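# Duster two-arm teaching kit, quick review

Pranab Bhuiyan, May 15, 2021

Had the Duster two weeks. Writing this on my tea break so it's short. Job I gave it: dark T-shirts. Two arms on the bench, you drive both by remote with the Paju hand controls, it records the lot. 31 goes so far.

Good bits first. Grip on cotton is fine. Stretching a shirt between both grippers came quicker than I expected, had it by the second evening. Controls are light, wrists don't ache.

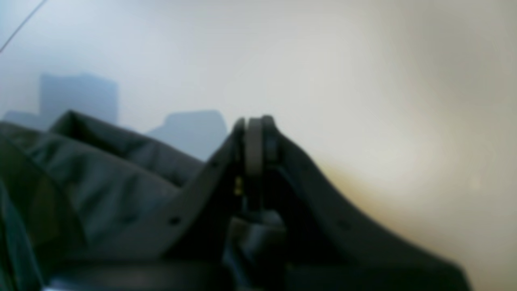
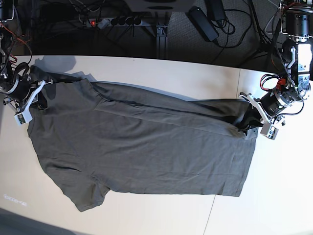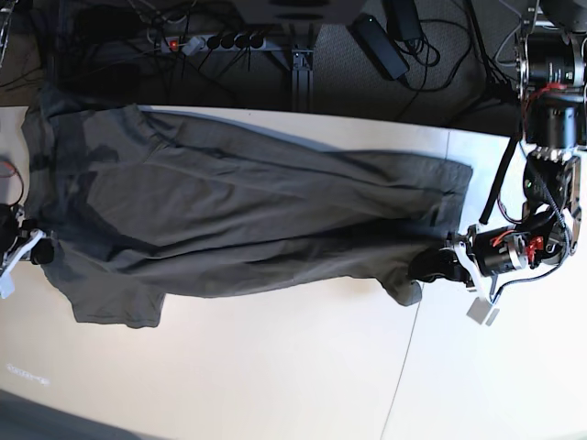

Shirt held at both ends in the two overhead ones before this line. One arm on the cloth in the next.
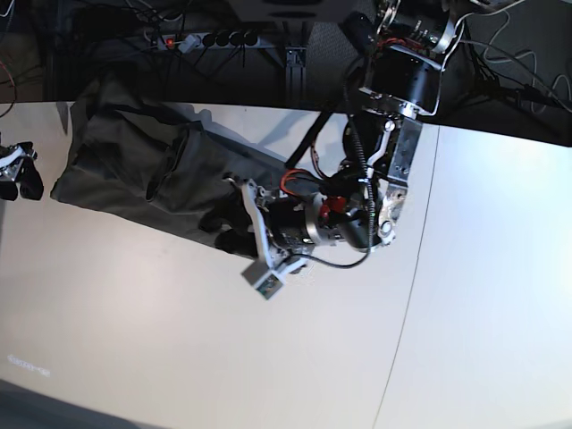
## Moans

- Wrist view is soft up close. I steer by the overhead one and my own eyes.
- Cables. Needs proper clips in the box, not ties.
- Slight lag on the left control, you over-pull and have to start agian.
- Manual skips saving completely. Save is under Sessions, then Keep. Lost 2 good goes finding that out.
- Storage stops at 128 goes then you have to export.

## Worth it?

Yes if you've got the bench space. The Pornen is cheaper but one arm only, no use for shirts. Four stars. Will try towels next and update teh post.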